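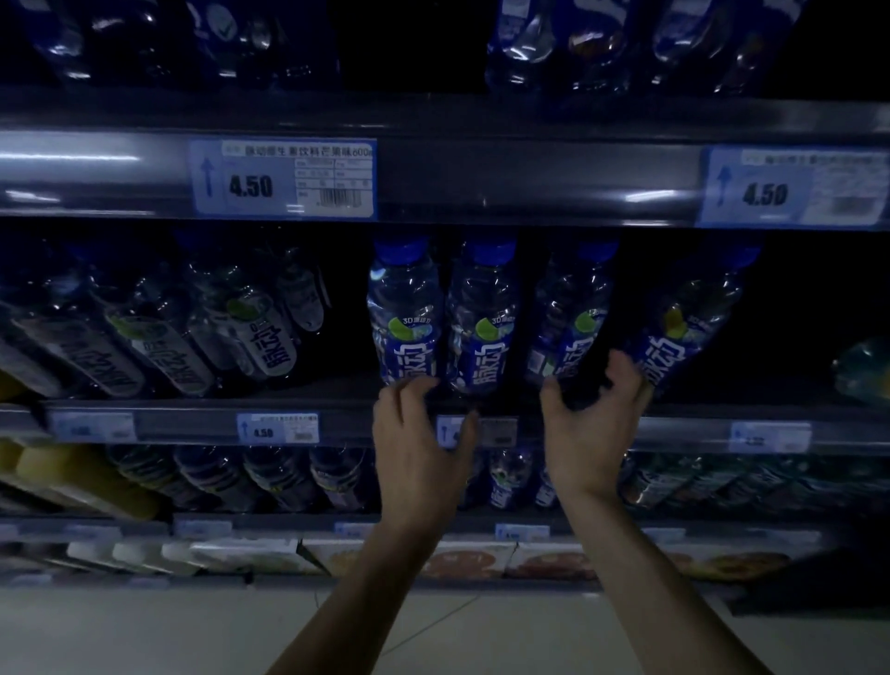 By Shaohua Xie | 17 December 2024 | 2,662 views | 11 comments

Order in a small pantry

My pantry is one narrow cupboard beside the stove, and for many years I did not know what was inside. Last February I took everything out and found three open bags of the same rice flour. After this I made some rules, and I still keep them.

Put the new food behind the old food. It is a shop rule and it works at home also. When I come back with the bags, I first pull the old packages to the front edge, then I fill from the back.

Write the opening date on the lid, large. I use a soft wax pencil from Lubis, it wipes away with a damp cloth. Ink markers stay forever on my glass jars.

Keep heavy things between knee and chest. Oil, vinegar and drinks should not stand above your head — one day you will take them with a soapy hand. 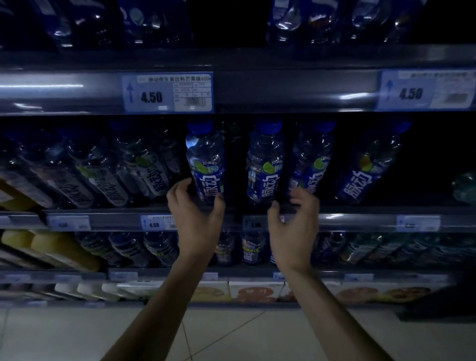 Margit wrote under my older post that she tapes a paper list inside the door and crosses out what is finished, so the shopping list is already half made. I tried it for one month. It is good for flour and sugar, less good for spices, which I always forget to cross out.

For deep shelves I bought two pull-out trays from Werkance. Measure the hinge side before you order, my first tray hit the hinge and I had to send it back. 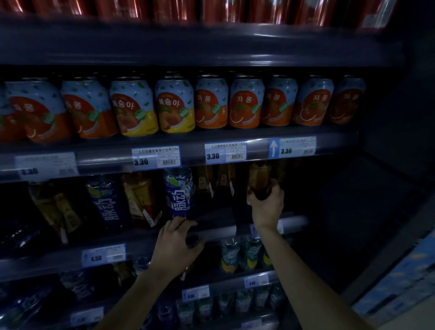

Can I keep onions and potatoes in the same basket? Better to separate them, the potatoes sprout faster when they lie together with onions. Mine are now on different shelves, both in the dark.

Once in a season wipe the shelves with warm water and a little vinegar, and let them dry with the door open before you put anything back.

517 shares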